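Shadows, and why they go fuzzy
by Shadi Nasrallah
November 17, 2020

Last week I was walking my dog, Muvow, along the path by the oval in Greston, and he stopped dead and barked at a pole. Well, at the shadow of a pole. It was lying right across the path, long and black, and he did not want to step over it. So I stood there like a goose in the early morning sun, thinking about shadows, and by the time I got home I had so much to tell you that I forgot to have breakfast!

Let's start with what a shadow is. Light travels in straight lines. It leaves the sun (or a lamp, or a torch) and keeps going until it bumps into something. If the thing it bumps into is see-through, like a window, most of the light keeps going. If the thing is solid, like a pole or a dog or you, the light gets stopped. Behind you there's a patch where that light never arrives, and that patch is your shadow.

A shadow isn't a thing you can pick up. You can't roll it up and put it in your pocket. It's a place with less light in it than the places next door. I say "less light" and not "no light" on purpose, and you can check this yourself. Go outside on a sunny day and look at the ground inside your own shadow. You can still see the grass, can't you? Some light is getting in from other directions. It comes down from the blue sky, and it bounces off walls and clouds and the white ute parked next door.

Now for the fuzzy bit. Find a wall and a sunny afternoon and hold your hand close to the wall. The edge of the shadow is nice and sharp, and you can count every finger. Now walk backwards with your hand still up. The fingers start to blur, and if you go far enough they melt together into a smudge. Your hand hasn't changed at all, so what's going on?

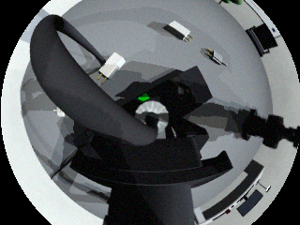 The sun looks like a round disc in the sky, not a tiny dot, and that's the secret. (Please don't go and stare at it to check, it can really hurt your eyes.) Light comes from the left side of the disc, the right side, the top and the bottom. Near the edge of a shadow there are spots where your hand blocks one side of the sun but the other side can still peek past. Those spots get some of the light, so they're grey and in-between. The same goes for big lamps and bright ceilings, and even a cloudy sky, which is like one gigantic lamp. Shadows with edges like that are called soft shadows. Have a look at the grey tabletop in the round picture and you'll see some, with lighter and darker patches over towards the left. It's hard to put your finger on the exact spot where one of those patches stops and the next one starts.

There are proper words for the two parts, and they're good fun to say. The dark middle is the umbra, and the blurry grey edge is the penumbra. Umbra comes from the Latin word for shade, and it's hiding inside the word umbrella too. My nephew Issa went through a stage of calling his umbrella a penumbrella, and I think he was on to something.

Shadows also change length, as you've probably noticed. Early in the morning the sun is low and its light comes in almost sideways, so your shadow stretches a long way and you get legs like a giraffe. In the middle of the day the sun is high up and your shadow shrinks down around your feet. Then in the afternoon it grows again, pointing the other way. In November the sun gets very high here, so a midday shadow is quite a little one. Try it again in winter and you'll find it's much longer, even at the same time of day.

You can turn this into a clock. It's called a sundial and people have been making them for thousands of years. This is how I make mine.

Get a 30 centimetre ruler and stand it up in a bucket of sand, somewhere the sun reaches all day. Put the bucket on a big sheet of cardboard. Every hour, mark the tip of the shadow with a pencil and write the time next to it. Don't bump the bucket! (Muvow bumped mine twice.) The next sunny day, leave everything where it is and you can read the time from where the shadow falls.

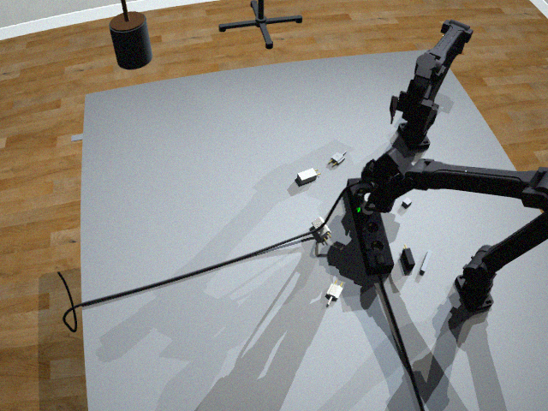
If you check your marks you'll see that the tip of the shadow has crept around in a curve or a line, bit by bit. It seems as though the sun is sliding across the sky, but the real mover is the Earth, which is spinning with all of us on it. So when you watch that shadow inch over the cardboard, you're watching the planet turn. I find that a bit giddy-making.

And here's the biggest shadow you'll ever stand in — night-time. When our side of the Earth turns away from the sun, the whole planet is in the way of the light. Everyone in Greston is in that shadow, and everyone over in Prenby, and every possum as well.

One more to try before bed. Turn off the lights and hold a small torch 5 steps from the wall, then ask someone to stand in between and make a rabbit with their hands. Move the torch closer to the rabbit and it grows enormous. Then stick some baking paper over the front of a bigger torch and try again. See what happens to the ears!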